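Trultirley House, Shared Kitchen, Ground Floor
Safety and Cleanliness Checklist
Inspected: 5/9/24
Inspector: Mared Edwards
Present for part of it: Rhydian Gwilliam (left during Refrigerator)
Key: OK / FIX / AGAIN (a FIX that was also a FIX in April)

1. ENTRY AND FLOOR

Door closes by itself: OK
It closes with real conviction. Mind your heels.

Door not propped open: AGAIN
Propped with a ten-pound bag of rice. I moved the rice to the dry shelf, did the windows, and came back to find the door propped with a different bag of rice. It's a fire door. Whoever owns both bags, please come and see me.

Floor free of trip hazards: FIX
The mat by the sink curls up at one corner. A shoe has been put on the corner to hold it down, so we now have a mat hazard and a shoe hazard. Replace mat. Return shoe.

Floor clean under the appliances: FIX
Found under the stove: two forks, a birthday candle, a quantity of pasta I chose not to estimate. The forks have been washed and put back in the drawer.

2. STOVE AND OVEN

Burners light first time: OK, mostly
The back left on the Pastero takes two tries. It took two tries in April as well, but it lights and it stays lit, and I have decided it has a right to its own pace. If it gets to three, tell me.

Knobs present and readable: FIX
All present. The oven knob has lost its numbers between "warm" and 450, which covers nearly everything a person might want to cook. Replacement ordered under part 280. Until it arrives, the masking tape is the law. Don't peel the tape.

Hood fan works: OK
Sounds like a small airport. Moves air.

Hood filter degreased: AGAIN
The sign-up sheet for the filter has one name on it, and the name is "Filter." Very good. Rhydian has agreed to do it by the end of the month and I am putting that in writing where he can read it.

Nothing stored on or right next to the stove: FIX
One dish towel, one paper bag of onions, one oven mitt with a brown mark already on it in the shape of a burner. The mitt has been retired.

3. FIRE SAFETY

Extinguisher on its hook, needle in the green: OK
Akinola, tag 2801. Somebody has been hanging an apron on it. The apron now lives on the apron hook, which is eight inches to the left and was free the whole time.

Fire blanket reachable: OK
Can be reached without moving anything. In April you had to move a blender, a colander and a second blender.

Smoke alarm tested: OK
Apologies to the second floor. Further apologies for testing it again to make sure.

Exit route clear: see rice, above.

4. REFRIGERATOR

Temperature at or below 40 F: OK
Thirty-eight on the shelf thermometer.

Door seals clean: FIX
The bottom seal has jam in it. Warm water and an old toothbrush. Afterward, please throw out the toothbrush and don't put it back in the cup by the sink, where it could be mistaken for somebody's.

Raw meat on the bottom shelf: OK
Thank you. I mean that. It only took a year.

Everything labeled and dated: AGAIN
A label reading "mine" is not a label. There are four of them in four different hands. Another says "do not open," and I have honored it, but it goes out with the next clear-out, unopened, in its own bag.

5. SINK AND DRAINS

Hot water reaches the tap: OK
Takes a while. Use the time to scrape your plate.

No leaks under sink: FIX
Slow drip at the trap, caught by a mixing bowl. The bowl is a good bowl and is wanted back. Plumber called. Meter read 3,582 at the time of inspection, in case anyone wants to know what a drip costs us later.

Drain strainer in use: FIX
It's in the drawer, spotless.

Sponges changed: FIX
I changed them. The old one had opinions.

6. ELECTRICAL

Cords undamaged: FIX
Toaster cord has a nick near the plug. Toaster is in my office with a tag on it. Please stop asking for it through the door.

Outlets by the sink trip when tested: OK
Both, first press.

No power strips in use: OK
I looked behind the microwave this time.

7. KNIVES AND SHARP THINGS

Knives in the block or on the strip: FIX
One was standing point up in the drying rack. I found it by looking, and I'd like that to remain the only way it gets found.

Broken glass bin available: OK
It's available. It has a banana in it.

8. COUNTERTOPS

Surface sound, no chips or lifting edges: OK
Ran a hand along the full front edge and came away with nothing except flour.

Seam sealed where counter meets wall: FIX
Gap at the sink end, wide enough to lose a dime in. Dredotley white sealant is on the shelf in the utility closet, and the tube is almost 100 percent full, which tells you how the last attempt went. Wants a dry counter and a night left alone.

Wiped down after use: AGAIN
Comments at the end, as this one got long.

9. ACTIONS

Rhydian: hood filter, mat, the strainer out of the drawer.
Mared: sealant, toaster, oven knob, plumber.
Everyone: labels, knives, rice.

FURTHER COMMENT ON ITEM 8
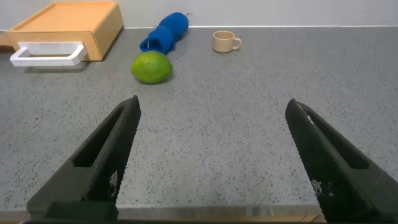 Wiping down is the item I get the most arguments about, and the argument is always "but it looked clean." I believe you. It's a gray counter with black, white and darker gray specks packed all over it, and whoever picked it was either a genius or had something to hide. Pepper vanishes into it. So does coffee, and so does whatever falls off the bottom of toast. Looking harder won't help, particularly toward the wall, where the specks get so fine and close together from where you're standing that you could lose a teaspoon of poppy seeds back there and never grieve. The test from now on is a flat, dry palm, passed from the back to the front. If anything rolls, wipe again. Cloths are in the second drawer, clean ones on the left, and the hamper for used ones is behind the door, assuming the door is shut.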